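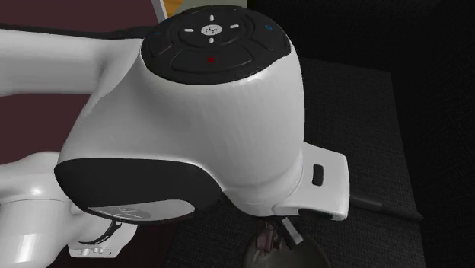 Does the Cellow wrist kit keep its tool offset after a controller restart? It keeps the offset if you save it to the wrist profile; an offset entered only in the session panel is lost at power-down.

That was the short form of Delwyn's question, and I wanted it at the top for people searching the archive. The longer reply follows, with his message quoted in part.

Delwyn Harawira wrote on Saturday:

> We are looking at the Cellow kit from Tavent as a replacement
> for the Zudel grippers on two cells. Before I ask for a quote
> I would like to hear from anyone who has run it for more than
> a demo. Three things in particular:
>
> 1. Offset handling. The manual describes two places to enter
> the tool offset and does not say which one wins.
> 2. Whether the simulation model matches the delivered
> hardware closely enough to plan approaches with.
> 3. Repeatability of the finger closing position over a long
> run. The data sheet gives a figure for the first hour only.
>
> We pick small rounded parts with uneven tops, so a finger that
> closes slightly off center tends to roll the part instead of
> gripping it.

On 1: the wrist profile is read at startup. The session panel overrides it until the next restart, and there is no warning when the two disagree. We had a cell that ran well all afternoon and missed every pick the next morning, and this was the cause. Tavent support confirmed the order of precedence by email and said a warning was planned. It is not in release 3, which is what we run. My advice is to leave the session panel blank except during setup, then copy the values across and restart before the first production job.

One more point on offsets. The values are stored in the wrist frame, with Z along the finger direction. If you are moving over from Zudel you cannot paste the old numbers in, as their frame is turned a quarter turn about Z. The import tool accepts them without complaint.

On 2: the model is good on outside dimensions and poor on cables. I compared the flange and finger positions against our unit in several poses and found no difference I could measure with a caliper. The cable in the model has a fixed shape and does not move with the joint, so clearance results near the lower joints are optimistic. We add a simple cylinder to the collision set there and accept a few false stops. Contact between finger and part is also simplified. Textured surfaces look right on screen but carry a single friction value unless you edit the part file, and for your rounded parts I would edit it. The default made our simulated grip success look much better than what we got on the bench.

On 3: I have one long run to report. It covered 3,003 cycles on a single wrist, same part, same fixture, with the closing position logged by an external probe. The first 1,168 cycles showed no trend. After that the closing position drifted slowly toward the fixed finger and then leveled off. The total drift stayed within our tolerance, though I would not call it negligible for parts that roll. Running the homing routine brought it back to the starting value. We now home at every shift change and have seen no further problem. I cannot say whether the cause is thermal or mechanical, as we did not log the housing temperature.

Items you did not ask about:

The Cui adapter plate is sold separately and you will need it if your arm has the older bolt pattern. The quote we received did not list it.

Finger replacement takes nearly 3 minutes once you have the right driver. The screws are small and easy to strip. Buy spares with the kit.

Service response has been acceptable – one visit, one remote session, both on the day agreed. The service contract renews in July regardless of the purchase date, so ask for the first term to be prorated.

If you can wait, I would ask Tavent for a loan unit and run your own parts on it past the first thousand cycles. I can send the probe log as plain CSV to anyone who wants it, off list.

Ngaio Merrick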